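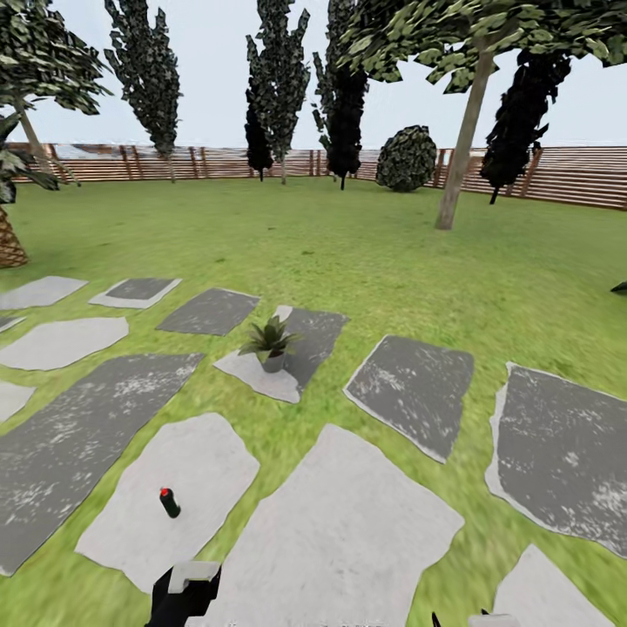

Lawn with stepping stones in two finishes and a slatted fence along the far end.

Irorcombe Asks Residents to Mow Less, Complain About It in Writing

IRORCOMBE, April. The Town of Irorcombe today opened registration for its Slow Lawn program, under which 260 households will be excused from the town's grass-height rule through the end of summer. Participants may let their grass grow as tall as it likes. Their neighbors may feel however they like about that, and a form has been provided.

The current rule dates from a time when the town had more sheep and fewer opinions. It limits front and back lawns to four inches and allows a fine for anything taller. Last year the town issued 368 notices under the rule. A fair number went to people who were on vacation, and one went to the town itself, for the strip behind the library. The town paid promptly.

Slow Lawn is run by the parks department with Ekby, the seed supplier on Mill Road, and the Dimaculangan Garden Center, which has agreed to stock hand shears again after several years of being asked.

"We looked at what it costs to mow a lawn every week and what the lawn does in return," the parks department said in a statement. "The lawn does very little. We would like to see what happens if it is left alone for a while."

What participants get

Each registered household receives a yard sign, a packet of clover and self-heal seed from Ekby, and a printed guide to cutting twice a season with the mower set high. The first 100 to register also get a voucher for a blade sharpening at Dimaculangan. The yard sign reads "This Is On Purpose." An earlier version was longer and explained the benefits to soil and insects, but in a trial on Station Street people stopped reading at the second line and rang the doorbell to ask.

What participants agree to do

Households must keep sidewalks, driveways and mailboxes clear, and must keep a mown edge one mower-width wide along any shared boundary. The edge is there so that everyone can tell where one person's experiment ends and the next person's golf habit begins. Paths across the lawn should stay walkable. Stepping stones are fine and so is a mown track. Owners of stepping stones are asked to trim around them by hand a couple of times a month, as long grass will close over a flat stone faster than most people expect, and the meter reader has already spoken to us about this.

Garden beds, vegetables and anything in a pot are not covered by the grass-height rule and never were. The town mentions this only in view of the letters.

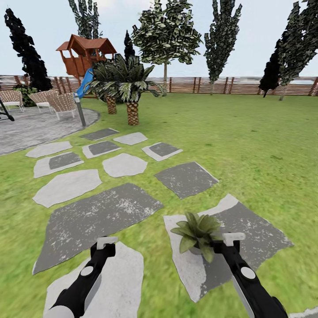

Who can apply

Any household in Irorcombe with a lawn larger than a parking space may register, renters included, provided the landlord signs page two. Corner lots need a sightline check, which takes ten minutes and is free. Homes in the Omari Park development are welcome to apply, although the Omari homeowners' association has its own rules on turf, running to 19 pages, and the town cannot excuse anybody from those. We have read them. They are very thorough on the subject of edging.

Places will be given out in the order forms arrive. If more than 260 households apply, a waiting list will open, and those on it must go on mowing with as much cheer as they can manage.

Complaints and compliments

Residents who object to a neighbor's lawn may fill out the Tall Grass Concern form, available at the town hall front desk. The form asks for the address, the nature of the concern, and whether the person has tried talking to the neighbor first. There is also a form for compliments. We printed far fewer of those and will print more if needed.

At the end of the season the parks department will put together a short report on what grew, what the program cost, and whether the rule should be changed, kept or quietly forgotten. The report will be presented at the open meeting in the fall, at 7 p.m., with coffee.

How to register

Forms can be picked up at the town hall, the library, or the register at Dimaculangan Garden Center, and returned to any of the three. Seed packets and signs will be handed out from the parks department garage, side door, between 9 a.m. and noon. Please bring your own bag. Parking on the grass is not allowed.

About the Irorcombe parks department

The department looks after the town's parks, verges, playing fields and one fountain, which is being repaired.

Media contact: Parks Department front office, Irorcombe Town Hall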